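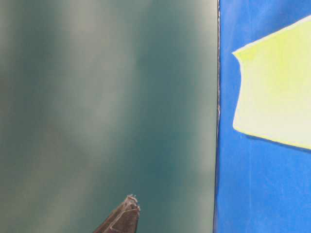 FOR IMMEDIATE RELEASE

Wednesday, May 1, 2019

Cropper Laundry opens Randport counter, takes over Tondell Street site

RANDPORT - Cropper Laundry, the Greswood wash-and-fold and linen business, opens its second location this month in the old Tondell Street dry cleaners. Doors open Monday at 7 a.m. Drop-off, pickup, household bedding, table linens, small business accounts. No dry cleaning at this stage, more on that below.

The Tondell Street shop has been closed since January. Customers in Randport have been driving over the bridge to Greswood with comforters in the trunk, and a lot of them have been asking for something closer to home. The company signed the lease in winter and has been getting the place ready since. New floor drains, new hot water line, front counter moved to the left of the door so the line doesn't back up onto the sidewalk.

"We kept hearing the same thing at the Greswood counter, when are you coming over to our side," said Carol Garside, owner of Cropper Laundry. "Well, now. I wanted it open by Easter and we missed that, the water line took forever. But it's done and the machines are in."

The new shop has 3 large-capacity washers for comforters, sleeping bags and heavier items, plus the regular machines for everyday loads. All washing for Randport customers will be done on site. Nothing gets trucked to Greswood and back, so turnaround should be quicker than the old pickup van was. Bring it in by 9 a.m., get it the same day after 5. Bring it in later than that, next day. Bedding and anything with down filling is two days because the drying is slow and there is no good way to hurry it.

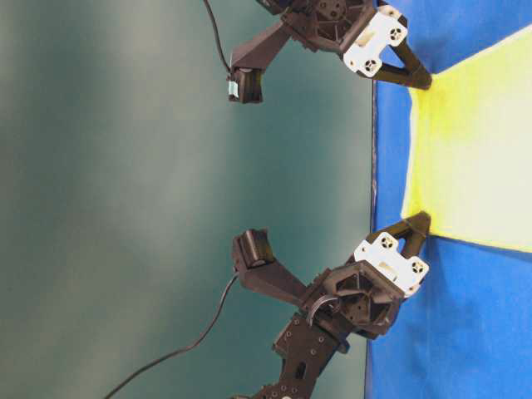 Sorting is the other change. Greswood customers are used to handing over one big bag and letting the counter deal with it. In Randport there will be seperate bags for whites, colors and kitchen items, free with a first order. Kitchen items means dish towels, aprons, napkins, anything that may have grease on it. These go through a hotter wash with a pre-soak and they never share a machine with clothing or bedding. Customers who would still like to bring one bag can do so. There's a small sorting charge, posted at the counter.

Small business accounts

Restaurants, salons, the two guest houses on Harbor Road, daycare centers, anyone who goes through a pile of towels in a week. Cropper currently washes for 451 accounts out of Greswood, most of them small. Many started with a bag or two and added on as they went. Randport accounts get a weekly or twice-weekly pickup, a printed slip with each delivery, and one monthly bill. No contract. Thirty days notice to stop, same as in Greswood.

Rental linens also available. Tablecloths, napkins and cleaning cloths in a range of colors, delivered folded and picked up used. Color coding for cleaning cloths can be arranged, so that the ones used in restrooms don't end up in the kitchen. Replacement of worn items is included in the weekly rate. Lost items are billed at cost.

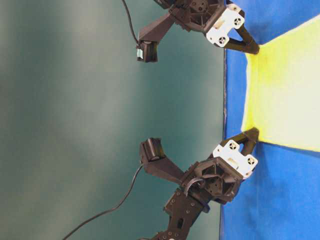

A bright yellow cloth, held at two corners.

Folding is done to the customer's order. Halves, thirds, rolled, hung. Garside said it is the thing people have the strongest opinions about.

"Everybody has a way their mother did it," she said. "Tell us once and we write it on your card. If it comes back wrong, bring it to the counter and we'll refold it while you wait. We would rather hear about it than have you go home annoyed."

Jobs

The Randport shop is hiring for the counter and for the back room, morning and afternoon shifts. No experience needed for either one. Back room staff train in Greswood for two weeks at full pay before moving over. Applications at either counter, paper is fine. People who worked at the old Tondell Street cleaners are encouraged to apply and two have allready signed on.

Hours and parking

Monday to Friday 7 a.m. to 7 p.m. Saturday 8 to 3. Closed Sunday. Customer parking behind the building, enter from the alley side. Ten-minute loading spot out front, please use it for loading only, the bakery next door shares it. Greswood hours do not change.

Opening week offer: first bag washed and folded at half price, any size bag, one per household. Comforters and rental linens not included. Greswood customers can use the offer too if they come to the Randport counter for it.

Prices are the same at both locations. Price sheet available at the counter or by phone. There is an increase on large comforters, first one in 3 years, which takes effect at both shops on opening day.

Questions customers have been asking 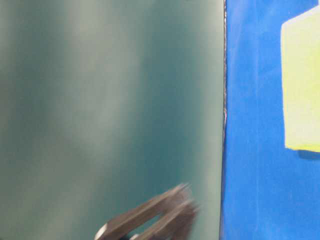 Can I still pick up clothes I left at the old Tondell Street cleaners?

Unclaimed items from the old business were not part of the lease and Cropper doesn't have them. The landlord's office has been holding a rack of garments with tickets attached, call them first and have your ticket number ready.

Will there be dry cleaning?

Not for now. The old dry cleaning equipment was taken out before the lease was signed. The company is talking to a plant that could take garments on a drop-off basis, with an answer likely by fall. Until then the counter can't accept suits, silk or anything labeled dry clean only.

Do you use scented detergent?

Unscented is the standard at both shops. Scented on request, note it on your card. Customers with skin allergies should mention it at the first drop-off, and their loads will be run with an extra rinse at no charge.

What about stains?

Point them out. A piece of masking tape next to the spot helps a lot, there's a roll on the counter. Staff will treat what they can, no promises on ink or old oil.

Can I bring my own detergent?

Sure, in the original bottle with your name on it. Price stays the same.

About Cropper Laundry

Cropper Laundry is a family owned wash-and-fold and linen service based in Greswood, serving households and small businesses on both sides of the river. The name comes from the first owner, who sold the business to the Garside family and stayed on as presser until he retired.

Media contact: Carol Garside, Cropper Laundry, Greswood counter. Mornings are best, ask for Carol. Interviews and a walk through of the new shop can be set up any day this week exept Friday.

###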